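Forum > Manipulation & Learning > Sim to real
Thread: wrist cam dropout during training -- does it really buy you anything?

stiko_hand
Posted Fri 24 May
Long one, sorry, typing this between runs. Been trying the view dropout trick on our two-arm setup in sim. Idea is simple. During training you randomly blank one of the camera streams so the policy can't lean on just one. We have a body view and a gripper view. Blank the gripper view on some share of the clips, blank the body view on some others, never both.

Data is 1107 clips, all from the Oravec room pack, pick and place off furniture. Baseline gets both views all the time. Same net, same steps, 4 seeds each.

Result so far: dropout policy wins on rooms it hasn't seen, loses a bit on rooms it has. Which is what I hoped for but the gap on unseen rooms is bigger than I trust. Views are below, tell me what I'm missing.

1. Body view. Right gripper is down by the little colored stuff on the dresser, left one is just pointing up, not doing a job here. Camera is tilted on purpose, tilt gets randomized per clip.

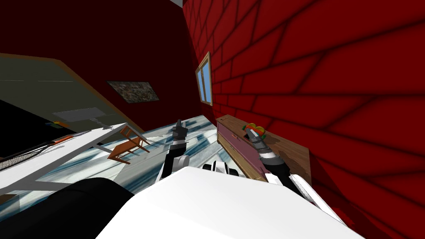
2. Gripper view, same room. My worry is clips with lots of steps like this one. Open jaws, brick, bit of window. Nothing in there about where the target is. So baseline should learn to ignore it and use the body view, right? Except I don't think it does. I think it memorizes the wall.

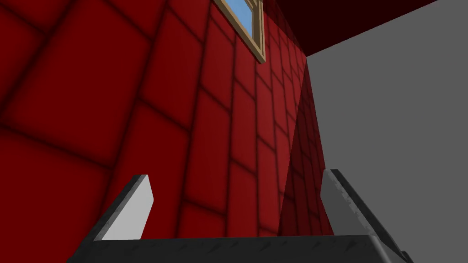 3. Numbers. Not posting a table until all the seeds finish. 2 of the dropout seeds are still going.

clerurdale_lab
Re: wrist cam dropout
The wall thing is real. We had a policy that was great in one room and fell apart when we swapped the texture. Red grid that size is basically a position marker, the way the lines squeeze together tells the net where the wrist is and how it's turned. Free localization. It will take it every time.

Try this: keep both views, no dropout, just randomize wall textures. If the unseen room gap closes then your dropout isn't doing anything special, it's only hiding the wall.

stiko_hand
Re: wrist cam dropout
Fair. But blanking is cheaper than re-rendering 1107 clips. And I'd still call it a win if it hides the wall for free.

estside_otto
Re: wrist cam dropout
Disagree with the whole framing tbh. The gripper view isn't useless, it's useless far away. Last few centimeters it's the only one that matters. Look at your first picture, the right gripper is so near those pieces that I can't tell from there if the fingers are touching them or not. Body view can't settle that. Then you blank the one stream that could.

So your loss on seen rooms is probably all at the grasp. Did you split failures by phase? Reach vs close?

stiko_hand
Re: wrist cam dropout
No, only success or fail at the end. Should of logged it.

clerurdale_lab
Re: wrist cam dropout
otto's point is ok but it's an argument for dropping by phase, not against dropping. Blank the wrist view when the gripper is far from anything, keep it when close.

estside_otto
Re: wrist cam dropout
And how do you know it's close at test time? You don't have the distance. You'd be training on a schedule the robot never gets to see.

clerurdale_lab
Re: wrist cam dropout
You don't need it at test time. Both views are on at test. Schedule is training only, comes from sim state.

estside_otto
Re: wrist cam dropout
Hm. Ok. Then the net sees "wrist view present" only near objects in training, and at test it's present all the time, including wall shots like pic 2. Never seen those. I'd expect weird reaches. Leave it on far away for some of the clips at least.

gearslop
Re: wrist cam dropout
Side question -- what do you put in for the blanked view? We used plain black and the policy learned black = "trust the other one", fine, but then dark surfaces set it off. That maroon in both your shots is pretty dark. Switched to a learned token and it went away.

stiko_hand
Re: wrist cam dropout
Zeros. So black. Ugh. That might be part of it too.

OK plan: rerun with a learned token, 4 seeds, log reach and close seperately, plus one texture-random run for clerurdale on a small subset. 6 unseen rooms like before. No phase schedule yet, one thing at a time.

estside_otto
Re: wrist cam dropout
Still betting the loss is at the close. Post the split even if it makes me look dumb.

stiko_hand
Re: wrist cam dropout
Will do. First seed is queued, cluster is slow today.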